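# The jaw that would not let go

29 Aug 2025
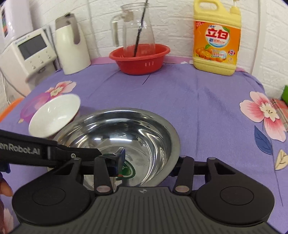

*Hand-held gripper at a steel bowl during a kitchen-table session.*

Wojciech Piątek maintains the hand-held grippers used at Zukstead, where operators record household tasks for training. In April one of them failed to open on release. The operator pulled, the bowl came with it, and a fingertip was caught between the linkage and the crossbar.

"It was a bruise," Piątek says. "We logged it as an injury anyway. The form has no box for nearly."

The unit had done up to 2,000 cycles. Stripped down on the bench, it showed wear at one pivot pin, which had walked out of its seat far enough to bind the arm beside it. The arm could still close under hand load. The return spring was too weak to open it again.

Piątek had expected a broken spring and lost a day to that idea. "I changed the spring, ran 60 cycles, signed it off. It stuck on cycle 77. So that was my mistake - I tested until I was satisfied and then stopped."

Steel bowls made the fault easier to find. A rim is thin and smooth, and operators squeeze harder on it than on a cup or a cloth. The extra load goes straight into the pins. Polished steel also gave the tracking software trouble with reflections, but he treats that as a separate ticket and it remains open.

The repair was a retaining clip on each pin and a paint mark across the head, so that any movement shows. Pins are now checked every 200 cycles. Falia, the shop that machines the arms, has tightened the bore tolerance on the next batch.

Hand position is harder to fix. Operators rest their fingers low on the body when their wrists tire, close to the moving parts. Piątek wants a guard there. The first version blocked the view of the jaw and was taken off within a morning.

"People will hold it where it is comfortable," he says. "I have a second guard drawn. It's two millimetres too wide for the storage case."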